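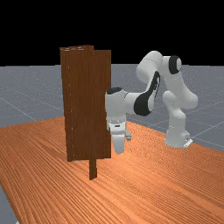

The first comment on the draft of this talk asked why a league would pay for a stats app when the coach already has a spreadsheet and a group text. The commenter, a youth league registrar, added that the last two apps her league tried were dropped before playoffs. I have left the comment at the top of the notes and will read it out before the title slide.

Filed under: Apps & Startups, Sports Tech
Reading time: 4 min

Speaker notes, "Closing the beta: what Prullis learned from one season of amateur volleyball"
3 Nov 2019

Slide 1. Title
Read the comment. Leave it unanswered until slide 6. State the scope: one product, one sport, one season. Prullis is a team and player record app. The private beta opened in July and closed when the fall schedule ended. Results for other sports are not covered.

Slide 2. What was in the beta
Invitation only. Over 3000 accounts were created. Of those, 2123 were attached to a team roster by the end of the first month. The remainder were mostly parents who opened the invite and stopped at the roster code screen. Give both figures and move on. Questions about the gap come up on slide 4.

Slide 3. Data model
A player record belongs to the player. A roster entry points to it. When a player changes teams, the entry closes and the record stays. The earlier build stored stats under the team, and a transfer in the middle of the season produced duplicate players. The merge tool written for that case is still in the code and should be removed.

Match events are stored as a log. Totals are computed when read. This costs some speed on the season page but lets a scorer fix a wrong jersey number in set one without re-entering set two.

Show the event table. Do not read the column names aloud.

Slide 4. Roster codes
The code was eight characters, mixed case. Support mail in the first weeks was mainly about this. Capital I and lowercase l look the same in the typeface used in the invite. The code is now six characters, capitals and digits, with I, O, 0 and 1 left out. Old codes were kept valid until the end of the beta.

If asked why there was no link in place of a code: there was one. Many teams print the invite and hand it out at practice.

Slide 5. Scoring in the gym
Most gyms in the Wulwood league have poor reception. The scoring screen had to work with no connection and sync later. Two devices scoring the same match was treated as an edge case and was common. Typical cause: the home scorer starts a match, the visiting scorer does the same to keep a backup.

Current rule: the first device to open the match holds it. A second device can score, but its log is saved as a separate copy and does not change totals. A coach can swap the copies. Automatic merging was tested and withdrawn. It double counted serves whenever the two clocks disagreed.

Pause here for the short demo. Use airplane mode. If the projector adapter fails, skip to the screenshots in the appendix.

Slide 6. Spreadsheet and group text
Return to the opening comment. A spreadsheet handles totals well enough. It does not handle a player who moves, or a correction made after the sheet has been copied. Scheduling messages remain in the group text for most teams, and Prullis will not try to replace it. The chat tab was removed during the beta. Usage did not change.

On apps dropped before playoffs: export is now available from the first day, as a plain CSV file, on every plan.

Slide 7. Privacy settings
Players under 13 have no public page. Ages 13 to 17 are off by default and need a guardian to turn on. Photos are held separately from stats and can be deleted without touching the match log. The setting was three screens deep and has moved to the player page.

Slide 8. Next
Hockey and softball share the roster code but need new event types. Substitutions in hockey are too frequent to log by hand, so the first version will record goals, assists, penalties and saves only. Vanags is providing the bracket display for tournaments under a trial agreement. No date for public release. Do not give one in questions.

Leave ten minutes. Repeat each question into the microphone for the recording.

Related
Nusitska opens its referee scheduling tool to school leagues
Offline sync for small teams: notes from a workshop
Vanags bracket display, first look
What to ask before your league signs a software contract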